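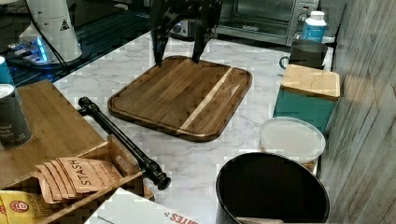 Cutting board

By Hanane El-Sayed
April

A cutting board (also chopping board) is a flat, hard surface used to protect a counter or table while food is cut on it. Most home boards are wood, bamboo or plastic. Glass, stone and steel ones exist but are hard on knives. Related forms: the butcher block, the bread board, the carving board.

Construction

Wooden boards come in three main builds. Face grain: wide flat boards glued side by side. Cheap, good looking, shows knife marks early. Edge grain: narrower strips turned on their sides, glued and clamped. Heavier, stays flatter. End grain: short blocks stood upright so the knife goes down between the fibers. Kindest to an edge, most glue, most work, highest price.

Closed-grain hardwoods are the usual choice. Maple, beech, cherry, walnut. Oak is open-grained and holds on to liquid more, though plenty of people use it anyway. Pine dents. Contrasting strips are decorative and change nothing about how the board cuts, provided the woods move at a similiar rate when the humidity changes. If they don't, glue lines can open.
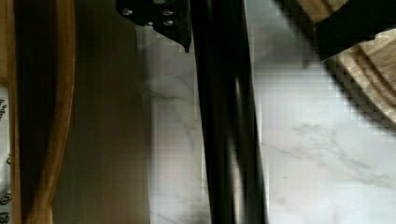

Thickness matters more than most buyers think. A thin board warps if one side gets wet and the other doesn't. For home use 2 inches is on the heavy side, common for end grain, overkill for a bread board. Small rubber feet stop sliding but mean only one side can be used.

Rims and grooves

Two features that get mixed up. A juice groove is a channel cut into the surface, running near the edge, to catch liquid from meat or fruit. A raised rim stands above the cutting area and does a similar job, also keeps crumbs in. Drawback of a rim: scraping chopped food off the side is awkward, and a long knife can knock against it. Rimmed boards often double as serving trays.

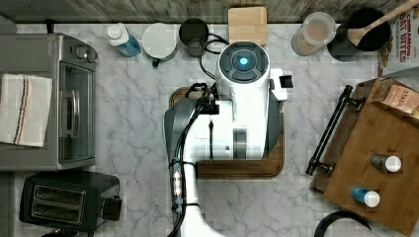 Rectangular wooden board on a marble-look counter.

Regional types

In the Duvinville area the traditional bread board was round with a short handle and hung by the stove. The workshop of Yáñez, in the same town, made them in 12 sizes, the largest 23 inches across. Pratetti, a later maker, switched to rectangular boards with rounded corners, easier to stack and ship. The Plira pattern has a curved notch on one short side so a bowl can be pushed up against it. Still copied.

Care

Wash by hand, hot water, a little soap. Rinse both sides. Dry standing on edge so air gets to both faces. No dishwasher, no soaking. Food-grade mineral oil every month or so, more often when new, left on overnight and wiped off. Cooking oils go rancid. Beeswax can be mixed in for a harder finish.

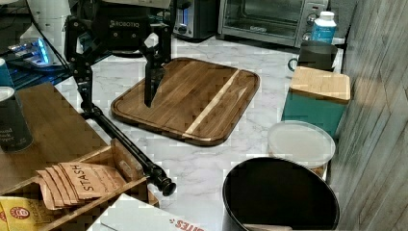

Stains and smells: coarse salt and half a lemon, rub, leave a few minutes, rinse. Deep cuts can be sanded out, then re-oil. A split along a glue line can be reglued if its clean. A split through the wood itself usually means the board is done.

Separate boards for raw meat and for food eaten uncooked are widely recomended, whatever the material. Worn plastic boards with deep scoring should be replaced.

Related articles
Butcher block
Bread knife
Mineral oil
End grain
Walnut (wood)
Kitchen counter

Last updated: April, 19:23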